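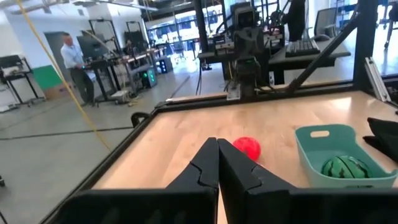
Seagrass Nursery Help Desk
Ticket 127: Tank 4 salinity readings drifting overnight
Opened by: Jana Stöcker, Filska shore nursery
Handled by: Aba Sowah
Status: Resolved, keep an eye on it

Jana, first message, 7:40 a.m.
Good morning, and sorry to land on you first thing! The salinity probe in tank 4 has been creeping upward every night, and by morning the dashboard tells me our eelgrass seedlings are sitting in something close to brine. They look perfectly happy to me, nice and green and standing up straight, but I don't like to argue with the alarm. It happens with the Plemico controller on auto top-off and it happens with it on manual. The other tanks on the same loop are fine. I've restarted the controller twice and wiped the probe down with a soft cloth.

Aba, 8:25 a.m.
Good morning Jana, and please don't apologize, I'd much rather hear about it now than after you've diluted a tank of healthy seedlings. Could you take a sample by hand and check it on the refractometer? Please leave the top-off alone until we know which number to trust. I'd also love to know when the probe was last calibrated, and whether anything changed near that tank recently (pumps, lights, a new shelf, anything at all).

Jana, 9:10 a.m.
Refractometer says 31 parts per thousand, same as the neighbors. The dashboard says 38. Last calibration was in April according to the sheet on the wall, though the handwriting is mine and I can't swear to it. As for changes, we did move the air stone when we put in the new trays from Görtz, because the old spot was blowing sediment all over the youngest plants. I wouldn't have thought air could do anything to salinity, but there you are.

Aba, 9:45 a.m.
Thank you, that helps a lot. So the water is fine and the probe is telling stories. Bubbles on the sensor face usually pull a reading down, so I don't think the air stone is the whole answer, but let's get it out of the way anyhow. Would you try these for me, in this order:

Move the probe to the outflow end, well clear of the air stone.
Soak the tip in plain white vinegar for 10 minutes, then rinse it in fresh water.
Recalibrate with a new sachet of solution, at tank temperature.
Check that the temperature lead is pushed all the way into the back of the controller.

That last one is my favorite suspect. If the controller loses the temperature signal it falls back on a fixed value, and once your room cools off at night the correction goes wrong.

Jana, 2:30 p.m.
Well, you called it! The temperature lead was hanging on by a hair, and the controller thought the tank was at 10 degrees. The water was really at 16. I pushed the lead in, did the vinegar soak and the calibration, and we're reading 31 on both. There was a fair bit of white crust on the tip too, so I'm glad I didn't skip that part.

Aba, 2:50 p.m.
Oh, that's lovely news. I'll leave the ticket open until you've had a quiet night. If you have a spare cable clip, please put it on that lead.

Jana, 7:35 a.m., next morning
No alarm, 31 all night, seedlings as cheerful as ever. The lead is clipped and I've ordered more calibration sachets from Clisus. Go ahead and close it, and thank you so much.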